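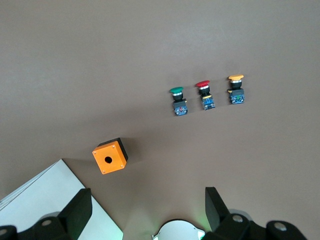 Slide 1. Green, red and yellow push buttons.

Speaker notes: What a Control Should Tell You
Bautista Gallardo

Good afternoon. Thanks to Naheed Hayat for the invitation and for moving me to after lunch. I have 18 minutes and I'll stop for questions at the end.

I work on signs and labels in older buildings. Most of what I'll talk about is pump rooms, laundries and kitchens, places where the person using a control may have started the job that week.

(Leave the slide up for the first section.)

Color

Ask a room full of people what a red button does and most will say stop. Green gets start. Yellow is where the answers split. I have heard pause, reset, slow down, call someone, and "we don't touch that one."

Ask the room. Take two or three answers, no more.

Color does a good job when it backs up something else, such as a word, a shape or a position. It does a poor job alone. Plenty of people have trouble telling red from green, and colored lighting in a work area can give the rest of us the same trouble. Paint fades. Replacement parts get ordered in whatever color is on the shelf.

The Fuentealba laundry

Last July I spent a week at the Fuentealba laundry with Constanza Ocampo, who runs the day shift. We went through the building and wrote down every control a worker might have to use. The total was 221. That includes light switches and door releases, which people tend to leave out.

For each one we wrote down what the label said, what the workers called it, and what it did. Those three columns should match. On the older side of the building they often did not. One switch was labeled AUX 2, the workers called it "the fan," and it ran a drain pump. The fan had been taken out years earlier.

Pause here. People usually want to tell their own version of this story. Let one person do it if the time is good.

We didn't replace any equipment. We changed words. Constanza had the workers pick the names, and we held to a few rules:

Use the word people already say, if it's correct.
Start with the thing, then the action. Drain pump - start.
No numbers unless there is more than one of the same thing.
Put the label above the control, where a hand won't cover it.

The last rule was Wubit Alemayehu's. She does our lettering, and she stood in the hall and watched people reach for things for most of a morning. I would have put the labels below.

Position

Next slide is the floor plan. Give people a moment to find the door.

At Nolano, the community kitchen, the switch for the exhaust hood was behind the door. You had to come in, close the door and turn around to find it. Regulars did this without thinking. New people asked. The staff had put up 3 separate notes about it over the years, and all of them were on the wall opposite, next to an outlet.

When a place has that many notes about one switch, move the switch. It cost them one visit from an electrician. I'd rather see money go there than to a fourth note.

Rocío Insaurralde disagrees with me on this and she's in the audience, so be fair to her. Her point is that moving a control upsets the people who know it best, and for a few weeks they will reach for the old spot. She's right about the few weeks. At Nolano it was around 7 before the cooks stopped going behind the door.

Words on the wall

Read the two signs aloud. Don't comment before reading both.

"Personnel must ensure that the valve has been returned to the closed position prior to departure."

"Close the valve before you leave."

Both came from the same building, Plerkier, and both were about the same valve. The longer one was newer. It had been written after a complaint, and signs written after a complaint tend to be long.

If you have a sign like that, find out who wrote it and talk to them before you take it down. They usually had a reason, and sometimes part of it still needs to be on the wall.

Close

Handout is on the back table. It has the blank three-column sheet and the label rules. The sheet is free to copy. Ultero paid for the printing, so thank them.

If running short, skip the valve signs and go straight to questions.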